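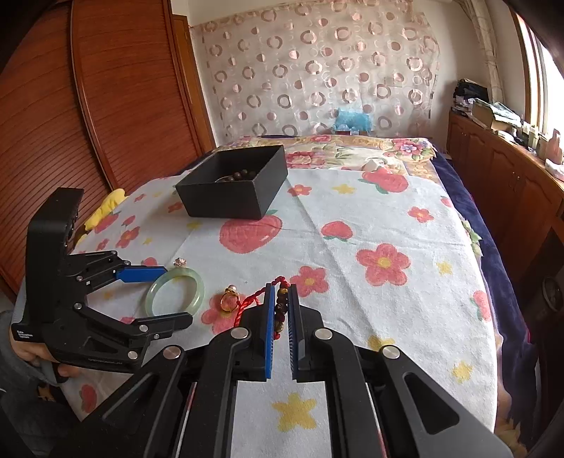
Ordenar las pulseras sin acabar con un nudo

Rapidito, que me lo habéis pedido varias veces.

Primero, un paño claro en la mesa. Uno con fresas vale igual, lo que haya en el cajón. Las cuentas no ruedan y un anillo con perla se ve enseguida.

Todo fuera. Sin miedo.

Cordón rojo trenzado: nunca junto a los anillos, se engancha en los adornos. Cerrar el nudo, enrollar flojo en 2 dedos y a una bolsita de tela. Si el cordón pierde color, agua tibia con una gota de jabón y secar en plano, nada de radiador.

Jade: solo. Un golpe contra otra piedra y adios. Paño suave, apenas húmedo, y a su hueco.

Cuentas marrones: cajita abierta, negra, sin tapa. Así las coges por la mañana sin buscar. Si son de madera, ni agua ni crema de manos, un trapo seco y ya.

Perla: lo último que te pones, lo primero que te quitas. El perfume la estropea.

Anillos pequeños con brillo: huevera o cubitera vieja, uno por hueco.

Repaso cada 3 meses, mirar si los elásticos estan dados de sí. Si ceden, cambiar ya. Áine Flanagan me preguntaba por el hilo: el de 0,8 mm, doble, con una gotita de pegamento en el nudo.

El jueves, cadenas finas y pajitas.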